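Chapter 2
Showing the Task by Hand

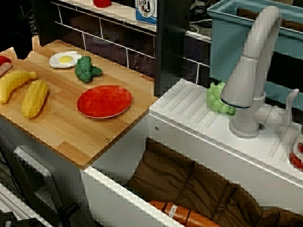 2.1 Why we begin with demonstration

To write rules for every motion in a kitchen is slow work. Suppose the task is "put the corn on the plate." A person does it without thinking, but to describe each turn of the wrist in code can take days. In this chapter we let the person show the task instead -- first by guiding the arm with the hand, then by remote control.

Both methods give us a record of positions over time. Jianguo Xue, who prepared the exercises, recommends that the student records 30 demonstrations of one task before changing the place of any object. Section 2.2 explains how to start and stop a recording.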